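Inicio | Juegos | Cocinita | Preguntas | Contacto

Usamos cookies para que la web funcione bien. Aceptar | Configurar

Buscar en el blog... Buscar

Preguntas frecuentes sobre jugar a los bocadillos

Me escribís mucho con dudas sobre la cocinita, y me encanta, así que las reúno aquí. ¡Si falta la tuya, mándamela!

¿Qué necesito para empezar?
Poquísimo: pan de juguete, lechuga, queso, un par de tiras de beicon y un plato. Yo añado siempre recipientes de plástico transparente para los ingredientes, porque los peques ven lo que hay dentro sin volcarlo todo (bueno, a veces lo vuelcan igual, y también es divertido).

¿Hace falta mantel?
Os lo recomiendo muchísimo. Una tela lisa de color vivo marca dónde está «la cocina» y los ingredientes destacan un montón. El verde me tiene enamorada, y las arrugas no molestan nada.

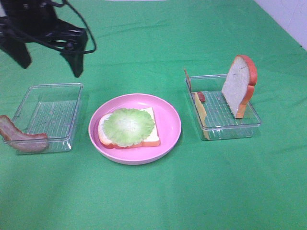 Si usáis una mesa pequeña, doblad lo que sobre por debajo para que no se lo lleve nadie al pasar. Y después, a la lavadora con las toallas.

¿Cómo colocamos las cosas?
El plato en el centro y los recipientes a los lados. Así se puede montar con cualquiera de las dos manos, y si juegan 2 niños cada uno atiende su lado del mostrador. En el taller de los sábados lo hacemos así y funciona de maravilla.

¿Hay un orden correcto para el bocadillo?
¡El que pida el cliente! En casa empezamos por una rebanada, luego la lechuga y encima el beicon. Seung-woo Jin, que lleva el taller conmigo, defiende el queso debajo de todo y no hay quien lo convenza. Lo bonito es dejarlo abierto un rato, para ver las capas antes de taparlo.

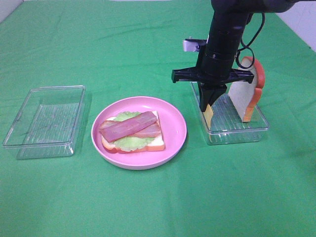
Bocadillo abierto en el plato rosa: pan, lechuga y dos tiras cruzadas.

¿Desde qué edad?
Nosotros lo proponemos a partir de los 3 años. Mirad siempre la edad que indique vuestro juego, sobre todo si trae piezas pequeñas.

Mi hija se aburre enseguida, ¿alguna idea?
Probad con comandas: dibujad el pedido en un papel y que ella lo prepare. O cambiad los papeles, que la clienta sea ella y vosotros os equivoquéis a propósito. ¡Las carcajadas se oyen desde la calle!

¿Cómo se limpia?
Las piezas de plástico, con agua tibia y jabón suave. Las dejo secar sobre un paño y vuelven a su caja al día siguiente.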